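Sport Management > Open Textbooks > Sponsorship
14 shares | 3 comments

Chapter 4
What Does a Sponsor Buy?

Ask a club what its shirt sponsor gets for the money and you will usually be handed a number. It will be large, and it will be called "media value." This chapter asks where the number comes from, who worked it out, and whether anyone would pay it.

Take the Inolcombe half marathon. In its third year the race signed Duvau, a maker of window blinds, as title sponsor for 60 thousand dollars. The race's agency, Visia, later reported a return of 20 dollars for every dollar spent. Duvau did not renew. Its marketing manager, Gleice Furtado, told the organizers that she had read the report twice and could not find a single sold blind in it.

Her complaint is a fair one. Visia had added up the seconds the logo was on screen, looked up what a television ad of the same length would cost, and called the result value. But a logo on a runner's back, half hidden by a water bottle, is a long way from an ad. The viewer hasn't been told what the firm sells. Some agencies apply a discount for this. Few say how they chose it, and the agency is often paid by the side that wants a big answer.

Surveys are the usual second line of defense. Şengül Dönmez, who ran the race's fan survey, asked 200 finishers to name the sponsor. Most got it right. They were also wearing its name on their race bibs when she asked. Asked again by email in January, only 10 of those who replied could name the firm, and several named a different blinds company.

None of this proves that sponsorship fails. Tekin, a small regional bank, has backed the same rowing club for years and seems content. Its director, Doğukan Yazıcı, speaks of client lunches and staff morale and makes no claim about sales. You may think that is vague. It is at least a claim the bank could check by asking its own staff, and it doesn't depend on a price list for ads that were never bought.

As you read, keep these questions at hand:

Who paid for the figure?
What would have happened without the deal?
Is the sponsor being told about attention, liking or sales?
Would the seller accept a fee tied to the result?

The last one tends to shorten meetings. Section 4.1 starts with logo counting, and Section 4.2 goes back to the Duvau contract in detail, with clauses supplied by Eylül Gezer.

Related chapters
Chapter 3: Ticket Pricing and the Empty Seat
Chapter 5: Do Stadiums Pay for Themselves? (Bezawit Hailu)
Chapter 6: Athlete Endorsements

Filed under: Sponsorship, Marketing, Sports Business
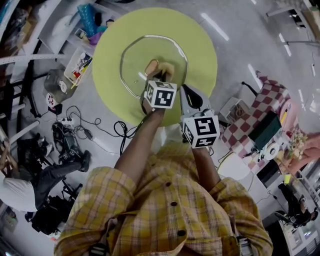
Figure 4.1. Clear glass plate, round green table.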